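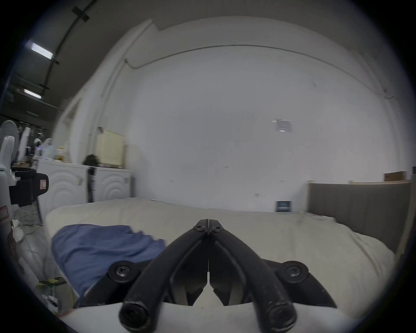

Chapter 7
Bed Making and the Care of Bed Linen

7.1 Scope of the chapter

The bed is the largest textile assembly in most bedrooms, and in a guest room it is the item on which the standard of the whole room is judged. This chapter deals with the parts of a dressed bed, the order in which they are removed and replaced, and the handling of linen between the bed and the laundry. Mattress construction is covered in Chapter 6. Stain treatment is left to Chapter 9.

On completing the chapter the student should be able to name each layer of a standard bed, strip and make a single or double bed unaided, fit a duvet cover by two methods, and decide whether a used duvet should be aired, washed or withdrawn.

7.2 Terms used

Base: the divan, slats or platform supporting the mattress.

Headboard: an upright panel fixed to the base or to the wall. Upholstered headboards may be plain, buttoned or channelled. A channelled headboard has parallel lines of stitching which divide the padding into strips. Dust collects along these lines and along the top edge.

Protector: a washable layer placed directly over the mattress.

Duvet: a filled quilt, used with or without a removable cover. The filling may be feather, down, wool or synthetic fibre.

Drop: the length of duvet that hangs below the top edge of the mattress. It is measured on each long side and should be equal on both.

Throw: a loose cloth laid over the duvet for warmth or appearance. A throw is not a substitute for a blanket when calculating bedding for a cold room.

7.3 Rumpling and its causes

A duvet left after use rarely lies flat. The filling moves towards the foot and the sides, and the cover turns round it. Three conditions should be distinguished.

Surface creasing affects the cover only. It is removed by drawing the fabric taut at the corners and smoothing from the centre outwards.

Displacement is movement of the whole duvet, so that one side has a longer drop than the other. It is corrected by lifting and resetting. Pulling at the long side alone increases the creasing and should be avoided.

Migration is movement of the filling within the duvet. It is found by passing the flat of the hand over the surface. Thin areas are restored by holding two adjacent corners and shaking, then turning the duvet and repeating with the other two. Where thin areas remain after shaking, the stitching between the pockets should be checked for breaks.

Pale covers show creasing more readily than patterned ones, particularly under side light. Cheon, in the trade handbook used at the Dorley training house, recommends that plain white and cream covers be inspected from the foot of the bed and again from the door.

7.4 Airing

The bed should be opened before it is made. Fold the duvet back over the foot, open a window where practicable, and leave the mattress surface exposed while other work in the room is carried out. Towels and folded blankets should be taken off the bed before airing begins. A damp towel left on a duvet passes moisture to the cover and then to the filling, and a feather filling dries slowly.

7.5 Clearances

A bed standing close to a wall is harder to make than one with access on both sides. Where the bed can be moved, a gap of 300 mm allows the assistant to stand sideways and reach the mattress edge. Where it cannot, the far side is dressed first, kneeling on the mattress if necessary, and the near side last.

Surface pipework, conduit and ledges near the bed are dusted before the linen is replaced. Loose articles on a ledge behind a headboard should be removed or secured.

7.6 Worked case: Skiditlow

Glenys Bowen and Jianhua Cheng recorded linen handling at Skiditlow, a residential centre with 51 beds, over one February. Duvets were washed on a fixed rota regardless of condition. After a check by hand was introduced at each change of occupant, most duvets were passed for airing only, and washing was confined to those found soiled or damp. Their record sheet is reproduced at the end of the chapter as Form 7A and is used in Exercise 3.

7.7 Equipment for the practical session

One bed with mattress and protector
Two sheets, one flat and one fitted
One duvet with cover
Two pillows — one firm, one soft — with cases
One folded blanket or throw
Linen bag, lidded
Soft brush for upholstery

Students work in pairs. The bed is stripped completely before timing starts.

Last updated: February
Contact: Sadeck Learning, Textbook Office. © Sadeck. All rights reserved. Back to top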